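The blue rim: notes for the talk at Suselby
Makis Zervas
23/12/2019

Before starting

Check that the water is on the left side, I always knock it over when it is on the right. Ask if the people at the back can hear me. Say thank you for coming on a Monday so close to the holiday.

Say also that I speak for 15 minutes in the first half, then the tea, then the second half with the slides. Questions can come at any moment, but if the answer is long I will keep it for the end.

Opening

Start with my grandmother's cupboard. Two shelves. The upper shelf was for guests and had the white plates with the thin gold line, and we were not allowed to touch them. The lower shelf had the everyday plates, thick and white, with a blue band on the edge. When I think about food I think about the lower shelf. I don't remember one meal from the gold plates.

Then the question of the evening: why is the edge of the plate so often blue? Wait a little here. Last time in November a lady said "because it looks clean" and I think she was half right, so if somebody says it, come back to it later.

Part one — why it was blue at first

Keep this simple. Cobalt is a color that survives a very hot kiln. Many other colors burn away or turn brown, and cobalt stays. So for a long time, if you wanted a color under the glaze and you wanted to be sure of it, you took blue. Chinese potters painted with it for centuries, then the Dutch wanted the same look on their own clay, then the English learned to print it from paper transfers, and with the printing the price came down.

Explain "under the glaze" with the hands: clay, then color, then glass on top. The knife scratches the glass and does not reach the color. This is why an old blue plate still has its flowers when a gold line is gone after some years of washing.

Do not go into willow pattern. It is a whole other evening. If somebody asks, say that the love story was made up later in England to sell plates, and promise the book title afterwards.

Part two — why only the edge

Show the plate I brought from home (bag under the chair, wrapped in the green towel). Turn it so they see the middle. The middle is where the knife and the fork work, and in the middle the decoration is covered by food anyway. The rim is what you see during the meal. A painter who was paid by the piece liked this very much: a band goes quickly when the plate is turning on the wheel.

Pass the plate around. Ask them to put a finger on the rim and feel if the band is a little higher than the rest. On this one it is, the brush was too full.

Mention Chrysikopoulos here. He had the eating house near the port where I washed dishes when I was 17. He bought his plates from Fadano, always with the double blue line, and when one broke he wanted the new one to be the same. The lines were never the same. Some were closer together, some were almost green. He made us put the strange ones at the bottom of the pile, and of course on Sunday we reached the bottom of the pile. The customers did not say a word about it in all my time there.

Point for this part: a blue edge makes plates from different years look like one family. White plates without an edge do not forgive in this way, because you see at once that one white is yellow and the other one is gray.

TEA — 10 minutes, no more. Collect the plate before the tea!

Part three — blue next to food

Come back here to "it looks clean". Very little food is blue. So the band does not mix itself with what is on the plate, and the eye knows where the food ends. Tomato, egg, bread, lentils, all of them look good inside a blue circle. Red rim with tomato sauce is a different matter, you think that something was spilled.

Tell the story of the Stenex plates, short version. They were brown, with a brown rim, and my wife's sister got 11 of them as a wedding gift. Good plates, very strong. She said that soup in them looked like soup which somebody already finished. They are in her garage now under the flower pots.

Ask the room: what color is the rim at home? Let people talk. This is usually the best part of the evening and it should not be hurried.

Part four — from clay to paper

The last step of the story is that the blue band has left the pottery. Paper does not go into a kiln, so the reason with the cobalt is gone completely. A printer can put any color he wants on a paper plate. And still, in the shop, look how often there are blue flowers or blue leaves or a blue swirl around the edge. I think we carry the old plate in our head, and a paper plate with a blue rim asks to be taken a little more seriously.

Say that I am not against paper plates. I used them for my son's baptism and I chose the ones with blue.

Now the slides. Light down, and speak less. Leave each one on long enough for the people without their glasses.

Pale wood, white paper, blue edge.
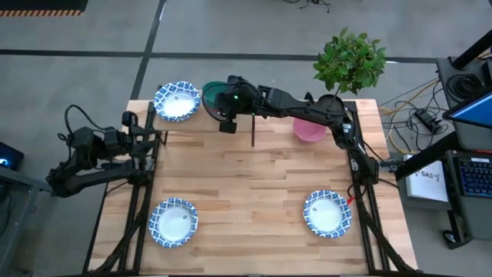
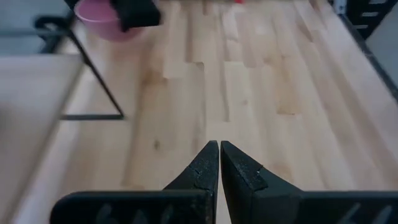
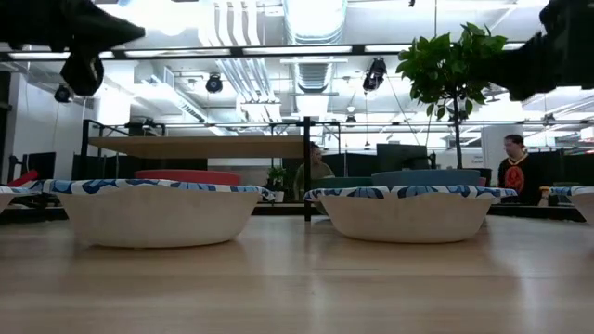
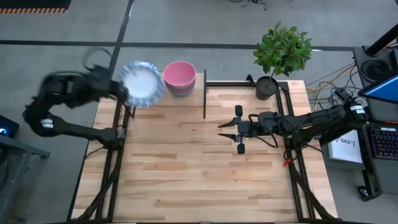
Last slide: the pink bowl near the blue rim. Ask if they like pink and blue together. I do, my wife does not.

Light up again.

Part five — what to look for when buying old ones

Hold the plate against the window or a lamp. A crack that you cannot see from above often shows itself as a thin line.

Knock softly with a knuckle. It should ring. If the sound is short and dull, put it back.

Look at the foot, the ring under the plate. If it is very rough it will scratch the one below it in the cupboard. You can put a paper napkin between them — my grandmother used newspaper and the headlines came off on the glaze.

Be careful with very old glazes for food with lemon or vinegar. Some contain lead. For the wall they are fine.

Do not pay more for a "complete set". Buy single plates with a blue edge from different tables at the market and mix them. After one year you will not remember which came from where.

If there is time

The Portuguese bowl with the bird. The question of dishwashers. The difference between painted, printed and sponged, with the three broken pieces in the envelope (careful, the sponged one is sharp).

If there is no time, go directly to the questions and tell people they can come to the front and hold the pieces.

To remember

Green towel. Envelope. Book title on a piece of paper. Give the key back at the desk before 9.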